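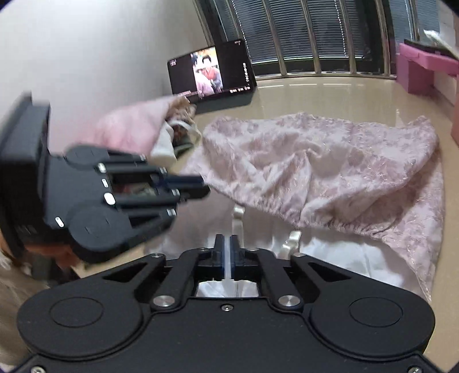

tinhat_ned
Cold wash, then. I've read this thread twice and still can't see why you'd soak second-hand fabric overnight in anything hotter than a cup of forgotten tea. Half of what comes out of op shops has never met water, and you won't find out which half until it's the size of a hanky.

bobbinwinder
Because smell, Ned. My last lot of patterned cotton came from a deceased estate and had been living with mothballs since the Whitlam years. Cold water just gave me damp mothballs.

tinhat_ned
Air it on the line for a week. Free, and it annoys the neighbours.

quiltorwilt
Can we go back to the original question, which was about pale prints? Reds and navies everyone fusses over. Pale pinks go quietly. I had a lovely one come out of a warm wash the colour of an old bandaid, and it wasn't dye run, it was the optical brightener in the powder. Read the box. If it promises you "whiter than white", it has plans for your pink as well.

Mrs_Overlocker
Seconding the powder thing. I use the Civard liquid, the plain one with no perfume, half a cap. It does nothing exciting whatsoever and I've been buying it for years on that basis.

bobbinwinder
Half a cap of Civard won't shift mothballs.

Mrs_Overlocker
No, but I wasn't silly enough to buy the mothballs.

selvedge_steve
Paid $8 for a bag of remnants on Monday, all sorts, some with gathered trim still attached. Question for the brains trust: do I unpick the trim before washing or after? The stitching looks like it was done by someone in a temper.

quiltorwilt
Before, if you want to keep both bits. Cotton and poly trim shrink at different rates and you end up with a ruffle on your ruffle.

tinhat_ned
After. Unpicking a raw edge and then washing it is how you get a machine full of spaghetti. Zip it in a mesh bag, wash it whole, cold, and then have at it with the unpicker.

quiltorwilt
Or overlock the raw edge first like a grown-up.

tinhat_ned
Some of us don't own an overlocker. Some of us own a 2-stitch Mikura that does straight and "nearly straight".

Mrs_Overlocker
I learned on a Mikura! Dreadful machine. Sounded like a ute on corrugations. Would have it back tomorrow.

selvedge_steve
Right, so that's one for before, one for after and one for nostalgia. Thanks all.

bobbinwinder
Do a test piece, Steve. Cut a square, trace around it on paper, wash it how you mean to wash the lot, dry it, iron it, put it back on the tracing. I did this with a Jasińska print I'd been hoarding and it lost a good bit in length and hardly anything across. If I'd cut the pattern first I'd have made a very nice shirt for a shorter man.

quiltorwilt
This is the first sensible thing you've posted since the vinegar business.

bobbinwinder
Vinegar sets colour and I will not be taking questions.

tinhat_ned
Vinegar sets nothing on modern dyes. Makes your laundry smell like a fish and chip shop. We did this on page 196 or wherever we were up to last winter.

Mrs_Overlocker
We did, and you sulked until July.

selvedge_steve
Update. Unpicked one, left one on, both through cold in mesh bags. The unpicked one frayed and the other one puckered. Colours are fine on both. Ironing now.

tinhat_ned
Steam or dry?

selvedge_steve
Oh no.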